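## 4. Fitting the Tondwood table in its final position

By now you have a top, a frame, four legs and a small bag of fixings that you were told not to open until section 3. If the bag is already open, carry on and we'll say no more about it.

Read this section through once before lifting anything. The table weighs more than it did in the shop.

### 4.1 Choosing the spot

1. Measure the space. Then measure the doorway you'll be coming through, which people tend to do second and regret. The assembled table is 82 cm deep and will not go through a standard internal door flat. Turn it on its long side and take it through legs first.
2. Keep the table at least a hand's width from any radiator. The top won't catch fire, but the coating yellows, and it yellows in the shape of the radiator.
3. Check for skirting board. If you want the top flush to the wall, move the rear feet in by one hole on the frame. Both of them.

> **Caution:** Two people are needed for lifting. A person and a determined attitude do not count as two people. Lift by the frame, never by the edge of the top.

### 4.2 Levelling

Each leg ends in a screw foot. Clockwise shortens the leg and anticlockwise lengthens it, seen from above with the table standing up. If you are lying on the floor looking up at it, swap them round. Most of our support calls come from people lying on the floor.

1. Start with all four feet screwed fully in.
2. Press down on each corner in turn. One pair of opposite corners will rock.
3. Lengthen one foot of the rocking pair by half a turn and press again.
4. Repeat until the rocking stops. If you have gone past six turns on one foot, the fault is with your floor, and you have our sympathy.
5. Lay a spirit level along the length of the top, then across it. Don't put it diagonally, however tempting the result.
6. Tighten the lock nuts with the flat spanner.

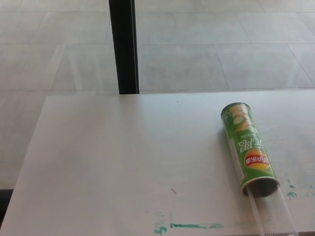
### 4.3 Looking after the top

The white finish is matte. It hides fingerprints well and ballpoint badly.

- **Everyday marks:** damp cloth, drop of washing-up liquid, dry cloth after.
- **Ballpoint:** white spirit on cotton wool, dabbed. Rubbing gives you a larger, paler mark and a new hobby.
- **Hot pans:** use a mat. The Relberg range was tested with hot mugs, and a casserole is not a mug.
- **Scouring pads:** no. A scoured patch turns shiny and stays that way.

Leave the top bare for the first two days while the edge glue finishes curing. We know it looks like a shelf. Everyone in the house will treat it as one. If you have to use it, keep to light things well away from the edges, and don't clamp anything on until the two days are up.

> **Note:** Tops made at the Dorstead works have a date stamp underneath, beside the rear left leg. Write it down before you level the table. You'll need it for the guarantee, and section 4.2 will seem much longer the second time.

### 4.4 Changing your mind

To move the table later, loosen the lock nuts, screw all the feet in and lift as before. Dragging it bends the feet and leaves two long lines in the floor, usually leading straight to the person responsible.

Replacement feet come in packs of four, part number 700. They are not sold singly. Apinya Khamphan in the spares office has heard the arguments for selling them singly and is happy to hear yours too, but please have the date stamp ready when you ring.

Section 5 covers the drawer. Clear an evening.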